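22 August 2023

Dye bench, madder + wash trials, cont.

Tap water again first thing. Purificación says the council switched supply over the long weekend and she may be right, the kettle has furred up like mad. Ran strips anyway. pH a touch up on last week, hardness well up. Not going to redo the whole Tanow series because of it but anything dyed from this page on goes in the book as "new water". Please mark your bags.

Bath 1 – madder, Tanow ground root, alum mordant, cream of tartar at the usual rate. 200 g fibre, mixed: half the Marwat merino, half the cotton drill. Brought up slow. Went past 80 for a bit while I was on the phone, so expect brown in it. Pulled the merino at the hour. Brick, leaning to rust. The cotton is a sulky pink, uneven at the fold where I tied it too tight. My fault, tie looser.

Bath 2 – same but with the chalk left out. Figured the new water has enough calcium of its own. Merino came out much closer to the old standard, maybe a hair deeper. If that repeats we stop buying chalk until the supply changes back. Lilian wants three repeats before anyone touches the recipe card. Fine. Agreed.

Exhaust from both baths combined and saved in the blue bucket with the lid. DO NOT tip it. Silk hankies going in tomorrow.

Bitero detergent vs the plain soap flakes: washed offcuts of last month's samples, ten minutes lukewarm, two rinses, white cotton stitched alongside to catch bleed. Soap flakes shifted the madder toward blue, as always. Bitero barely moved it. Bleed onto the white about even between them. The weld yellow didn't care either way. Logwood hated everything, including the rinse water, and I am about ready to drop logwood from the range altogether.

Iron afterdip on two merino bits, quick in and out. Too long even so. Went to plum-brown in the time it took to find the tongs. Tongs now live on the hook, not in the drawer.

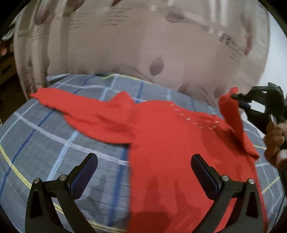
Wash notes for finished garments, which is what Lilian asked for at the meeting and I have been putting off. Our care tag is written for yardage and it's no use to someone who owns an actual jumper or a top. Needs seperate lines for colour, trim and drying. Strong colours by themselves for the first few washes, cool, no soaking. Trim is the bigger worry. Take a red top with a curve of shiny silvery-white bits along the neckline: the tag has to cover the red and the neckline both, and right now it says nothing on the second. Draft wording – "turn inside out, wash by hand, do not wring, do not iron over decoration". Then drying: flat, sleeves out, out of the sun. Purificación thinks "out of the sun" will get ignored by everyone in this state and she would know. Leave it in.

Also the tag stock. Clutirden quoted on a woven label, minimum 1100 pieces, and a printed one at 4000. We don't go through that many in years. Woven then, or keep stamping our own. The stamp pad ink still isn't wash fast, tested again this arvo and it ghosted onto the white in the first rinse. Try the textile ink before we ring Clutirden back.

Light test strips: checked the window frame. Weld holding. Madder holding. Cochineal slightly duller on the exposed half. The avocado one is basically beige now, which I could have told you. Next look mid September, and somebody put the card cover back on properly this time, it had slid and about a finger width of the control got light. Have cut a fresh control from the same skein and noted it on the back.

Scales drifting. Reads fine empty, then climbs a bit if you leave a bowl sitting. Batteries swapped, no change. Suspect the damp under it, moved it off the sink end to the shelf by the door. Check with the brass weights before weighing any mordant, please, alum we can fudge but the iron we can't.

To do
– repeats of bath 2, no chalk, x3, separate pots
– hankies into exhaust
– ask Lilian if the recipe card gets a water column
– textile ink on drill, on merino, on the ribbon offcuts
– more rubber gloves, medium, the large ones fill up
– label the jar on the top shelf or chuck it. Smells like weld, looks like tea
– care tag draft to Purificación for a read before it goes anywhere

Later: merino from bath 1 has dried lighter than I thought and the rust is quite nice. Don't bin it. Keeping a tuft in the book under "overcooked", taped not stapled, the staples rust.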